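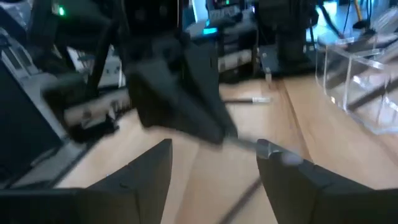 Do people without a religion say their lives have a purpose?

Most of those in our survey did, and they usually described that purpose in terms of other people: raising children, doing useful work, or being someone a friend could call.

Figure 2. Dark gripper fingers over a light wooden surface, with a thin black cable between them.

4.2 Purpose among respondents with no religion

The Kadunier survey reached 1,577 adults, of whom 600 said they had no religion. This section deals only with that second group. Everyone was asked the same open question: "Is there anything you would call the purpose of your life? If so, what is it?" People could write as much or as little as they wanted. Some wrote a single word. The longest answer filled both sides of the sheet and continued on the back of the consent form.

We left the word "purpose" undefined. In the pilot, which was held at the Jeleck meeting rooms in June, we had tried the phrase "meaning or purpose," and several people asked whether these were two questions or one. We dropped "meaning" after that. The change makes our results harder to compare with studies that use the longer phrase, and we return to this problem in Section 6.

The answers were coded by two readers, Iida Pelkonen and Boonmee Saithong, who worked apart and then met to go over the cases where they disagreed. They used the Bindent coding sheet, with one change. The original sheet has a single code for "helping others." We split it into help given to people the respondent knows and help given to strangers, the community, or future generations. A respondent could receive more than one code.

Help given to known people was the most common code. Family came up more than anything else, though often in a narrow way. Parents named a particular child and a particular worry. One woman wrote that her purpose was "to get my son through the next few years." A retired bus driver wrote, "My wife first, then the garden, then whoever needs a ride." Answers like these gave the coders little trouble.

Answers about strangers or the community were fewer and more abstract. Respondents wrote of leaving the town in better shape, of treating people fairly, or of doing no harm. Many of these could have been written by a religious respondent, and when we compared them with the religious part of the sample we found much of the same wording. The difference lay mainly in what followed. Religious respondents tended to give a source for the duty, such as scripture or a parent's faith. Those with no religion tended to state the duty and stop.

A smaller group rejected the question. Some wrote that life has no purpose and that they were content with this. Others wrote that purpose was something a person makes and then changes. The coders first put both kinds of answer under "none." At their meeting they agreed that the second kind was a claim about where purpose comes from and should be coded separately. Peltonen's earlier work on written replies put the two together, and her share of people without purpose may be too high for that reason.

Work appeared less often than we expected. Where it did appear, it was usually tied to the people served by it. Nurses and teachers wrote about patients and students. Only a handful of people named success or income, and most of them added something else in the same sentence.

Age made some difference. Older respondents wrote more about grandchildren and about being remembered kindly. Younger ones were more likely to say they were still looking. We did not ask how long a respondent had been without a religion, so we cannot say whether those raised in a faith answered differently from those who never had one. A few people volunteered this information. One man who had left his church as a teenager wrote that he kept "the part about neighbors" and let the rest go, but remarks of this kind were too scattered to code.

There are limits to what a written answer can show. People may give the reply they think sounds decent, and a form handed out at a public table probably encourages this. We also have no measure of how strongly any purpose was felt. A person who wrote "my kids" in two words may hold to that more firmly than one who wrote a full page. The follow-up interviews described in Section 5 were meant to deal with part of this difficulty, and they used the respondent's own written answer as the starting point.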